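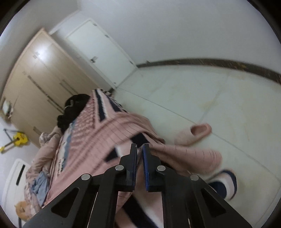

周六，Skisow开放日，到了。门口排队比想的长，先发一条占个位，后面想到哪写到哪，错字懒得改

签到领了个手环，分上午场下午场。我是上午的。楼下大厅是展板，楼上才是真东西，建议直接上楼

展板快速扫了一眼：Hyun是他们的家务项目，Cleton是底盘那条线。今天主要看Hyun，Cleton只在走廊里跑来跑去送水，挺稳，就是过门槛会先停一下，像在犹豫

给我们这组讲解的是I-seul So，语速极快，我打字跟不上，漏的地方见谅

她上来先讲手持夹爪。就是人拿着夹爪干活，夹爪上带相机，录下来给机器人学。不用先有机器人，有手就行。这个我之前只看过论文，第一次看到实物，比想像中轻

上手试了！！两根手指平行开合，指面内侧有细纹的防滑垫，夹布料的时候能感觉到咬住了。我夹了一条毛巾，第一次滑掉，第二次行

排我后面的小朋友一次就成了。不说了

重点来了。他们今天讲的题目是“有人在的房间”。以前演示都是桌面，杯子碗积木，周围干干净净。现在要做的是地上有毯子有拖鞋有玩具，人还裹在毯子里躺着，夹爪就在人旁边干活

So的原话大意：家里的地板从来不是桌面。记下来了

现场问了三个人，大家最关心的都一样：它怎么知道哪一坨是毯子，哪一坨是人？

回答分两截。一是看，头发、脚这些露出来的地方当线索，但人裹严了线索就很少，只露个后脑勺的时候最难。二是慢，靠近人的时候速度上限压得很低，碰到阻力就松。她说松手比抓住重要，练了很久

追问：那条纹毯子呢？答：花纹是麻烦，斜条纹一皱起来边缘就乱了，纯色的反而好认。粉色毯子上再团一块浅蓝的布，模型经常把它当成毯子的一部分。这个细节我喜欢，终于有人讲失败的例子

还有鱼眼。镜头视野特别广，画面边上全是弯的，墙角是弯的，踢脚线也是弯的。有人问要不要先拉直再训练，她说不拉，直接喂。旁边一位大哥当场表示不同意，两个人聊了好一会儿，我没全听懂

数字：Hyun目前收了1,160段家务录制，目标是2,000。每段时长没说，问了，说长短差很多，叠毯子的最长

录制的人是在自己家里录还是来这边录，都有。她说自己家录的更好用，因为乱得真实。哈哈哈哈

休息十分种，去喝水。Cleton给我送的，谢谢Cleton

下半段换人，Luzius Pfister，做硬件的。讲得慢多了，手指终于能歇会儿

夹爪外壳是几块黑色的板拼的，螺丝都露在外面，他说故意的，坏了现场就能拆，一把螺丝刀搞定。板子上开三角形的孔，减重用。我问为什么不做个好看的外壳，他说做过，摔了一次就不做了

指垫是耗材。用久了纹路磨平就开始打滑，要换。他带了新的旧的各一片给大家摸，旧的那片真的滑溜溜，差别很大，光看看不太出来

有个阿姨问得特别好：我妈卧床，这个能不能帮她盖被子？全场安静了一下

Pfister没打包票。说现在能做的是在人旁边捡东西、挪东西，拖鞋摆正，玩具收走。盖被子涉及往人身上放东西，还在试，不敢说时间表。阿姨点头，又问那拖鞋能不能摆在床右边，她妈只会往右边下床。他拿本子记了

这一段是今天最值的，比演示值

然后是真机演示。机械臂装在Cleton上，房间里铺了毯子，毯子底下放的是假人，先说清楚。任务：把地上的拖鞋捡起来放到门边

第一次：开过去，停，看了很久，伸手，夹到了毯子角。松开。退回去。现场一阵哎呀

第二次：夹到了，拎起来的时候拖鞋转了半圈，但没掉，放下了。鼓掌！前后40秒，我拿手机掐的

有人喊再来一次，Pfister摆摆手说下一场还要用，电池得省着。很实在

想说一句，看网上视频会觉得这种活早就不算事了，到现场看它对着一只拖鞋发愣，才明白差在哪。软的东西、皱的东西、挡住一半的东西，每次都长得不一样

也有不满意的：隐私那块讲得太少。在家里录，人就躺在那儿，柜子门墙全进去了，录完怎么存、谁能看、能不能删？So说有同意书，可以要求删除，脸会处理。再细就没了，后面排着的人太多，我没好意思继续追。希望他们网站上补一份

回@ 问能不能带娃的：能，楼上有一块可以让小孩玩夹爪的，夹毛绒玩具，会排队。低于桌子高度的可能够不着，带个小凳子没人拦你

回@ 问要不要预约的：我约了，但看到有人直接进的。下午场人少一点，工作人员说的，我没验证

回@ 问Goretti是不是也在的：在，一楼最里面那个摊位，做指垫材料的，就是给Hyun供垫子那家。送小样，我拿了一片蓝的，现在贴在手机背后防滑，好用

回@ 问招不招人的：展板旁边有张纸，扫码的，我没扫。好像主要招录制员，按段算钱，多少没写

还有人问吃的。没有。只有水和一种很硬的饼干。出门左转有面馆，我现在就坐在里面打这些字

照片回去再整理，手机快没电了。夹毛巾那段视频糊得不行，看看能不能救

补一条：手环别扔，下午凭手环还能再进去一次，刚刚才知道，吃完面回去看第二场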